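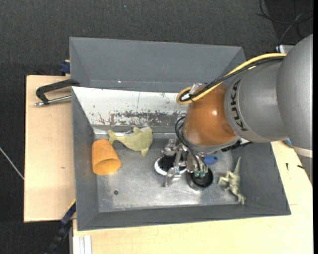 Kiltonetti Games Desk
2 min read

Paracha review

Paracha is a turn-based RPG from Ziseo, out since September on PC. The main story took me 14 hours, with 6 party members to recruit along the way. Combat is quick and the menus are clear. The map is poor and side quests repeat too often. Load times were short on my machine. Fans of Nurico will know the battle system already. Worth buying on sale.

We use cookies to improve your visit. Accept
© 2019 Kiltonetti | Contact | Back to top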